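Custthorpe ice storm

The Custthorpe ice storm was a winter storm that struck the town of Custthorpe and the neighboring communities of Surby and Abella in March. Freezing rain fell for most of a night and the following morning, coating trees, roads and overhead power lines. It is often called the "March glaze" in the area, although that name was also used for an earlier and much weaker storm.

Meteorological background

Freezing rain forms when snow falls through a layer of warm air, melts, and then passes through a shallow layer of air below freezing close to the ground. The drops do not have time to turn back into ice on the way down. They freeze when they touch a cold surface, forming a clear, heavy coating known as glaze.

Custthorpe lies in a narrow river valley, with Surby at the lower end and Abella on the ridge to the north. Cold air drains into the valley on calm nights and is slow to leave. When milder air moves in from the south, it usually slides over the top of the cold air and leaves the valley floor below freezing for several hours. Abella, which is higher, often warms first. During the storm, rain in Abella stopped freezing before sunrise, while glaze was still building in Surby late in the morning.

Forecasts issued the day before called for light snow changing to plain rain by midnight. The change came earlier than expected, but surface temperatures in the valley stayed just below freezing. An ice storm warning was issued at 9:40 p.m., by which time the first branches were already down along the river road.

Impact

The main damage was to trees and power lines. The regional line between Custthorpe and Surby failed shortly after 2 a.m., when a row of poplars came down across it. Smaller failures followed on side streets through the rest of the night. The town's damage report listed 265 utility poles broken or leaning, most of them on the east bank.

Roads in the valley were closed to all but emergency traffic. The hill between Custthorpe and Abella was blocked at both ends, first by a jackknifed truck and later by fallen limbs. Bus service was suspended before the morning run and did not fully return for three days. Schools in all three communities closed for the same period, and Abella's elementary school stayed closed longer after a burst pipe flooded its lower floor.

A shelter was opened in the Custthorpe high school gym. It housed 115 people on the first night, many of them from the all-electric apartment buildings near the old Stodora mill. A second, smaller shelter in Surby was closed after its generator failed, and those staying there were moved by plow-escorted van.

No deaths were directly attributed to the ice. The clinic in Custthorpe treated 55 people for injuries, chiefly broken wrists and ankles from falls. Several people were also treated for carbon monoxide exposure after using charcoal grills or generators indoors.

Response and cleanup

Rhea Marquez, then the county emergency coordinator, asked for outside line crews early in the morning. The first arrived that evening, delayed by ice on the southern approach. Power was restored to the water plant and the clinic first, then to the center of town. Outlying farms west of Surby were the last to be reconnected.

Salt had little effect during the heaviest rain, as it was washed off the pavement before it could work. Road crews switched to coarse sand on hills and left most side streets untreated until temperatures rose. The choice was criticized at a public meeting in Surby, where residents said that no one had told them their streets would be skipped.

Brush collection continued into early summer. Much of the wood was chipped and stored on the former Stodora lot, where a pile caught fire in June and smoldered for several days.

Aftermath

The county later changed its warning procedure so that shelters open when an ice storm warning is issued, instead of after outages are reported. A temperature sensor was added at river level in Surby, since the only official station had been on the Abella ridge and did not show conditions in the valley. Fast-growing poplars are no longer planted along roads with overhead lines.

Remedios Macaraeg, a retired science teacher, collected ice measurements and written accounts from residents across the valley. Her notes gave a glaze thickness of about 3 centimeters at the Surby bridge, the highest value recorded in the storm. Copies are held at the Custthorpe public library.

See also
Freezing rain
Cold-air damming
Glaze (ice)

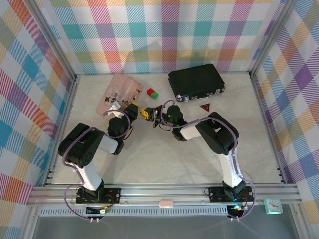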